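Home | Buildings | Checklists | Archive | Contact

Print this page | E-mail this page

Shared Workshop Walk-Through, Skenach Building, Ground Floor
22/05/2023
Inspected by: Meron Araya

Comments are mine. Complaints about the comments may be left at the bottom, where I'm told people enjoy leaving them.

1. Exits and aisles
Front door opens fully: OK
Rear door opens fully: FAIL. It opens as far as the Virnier pallet and then it stops. The pallet was there in December. It has a plant on it now.
Exit signs lit: OK
Aisle marked with yellow tape: OK, in the sense that there is tape.

2. Fire
Extinguishers on brackets: 4 of 4. One bracket is also holding somebody's bicycle helmet. Please find the helmet another home.
Inspection tags current: 2 expired. Reported to Urrutia by phone and again in writing, after the phone call went the way those calls go.
Alarm test: OK. Loud. Thank you to the tenant who came down to tell me it was loud.

3. Electrical
Extension cords used as permanent wiring: FAIL. The one under the sink counter has been painted to match the wall, so I assume it is staying.
Panel clearance: OK
Space heaters: none seen. I did see a warm spot on the carpet and a closed cabinet.
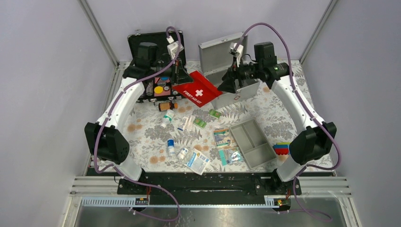 4. First aid
Every bench area needs a kit that people can find in a hurry, stocked and in date. The Flumov cabinet by the stairs was locked, and the key was in the cabinet. The soft kits do better on the finding part: a red pouch with a white cross and FIRST AID KIT in capitals is hard to mistake for a pencil case, though the upstairs kitchen has managed it.
Kits in date: FAIL for the kitchen. The burn gel is older than the stove.
Adhesive bandages: 20 per kit required. The kitchen kit held a single bandage and a coupon.
Eyewash bottle: OK, seal unbroken.

5. Housekeeping
Rags in lidded metal can: OK
Lid on the can: see above, then see the floor next to it.
Ladder feet: one missing. Ladder tagged out and moved to the storeroom. Leave the tag on.

Score: 62 out of a possible 100. Passing is higher than that. Items marked FAIL get looked at again on the next walk-through.

Comments

Nuala Cullinane: The plant is mine but the pallet isn't. Can I keep the plant if the pallet goes?

M. Araya: Yes. Not in the doorway.

benchtwo: Who has the spare key for the cabinet by the stairs?

stairwell_pete: I thought you did.

Nuala Cullinane: Helmet moved. Also not mine.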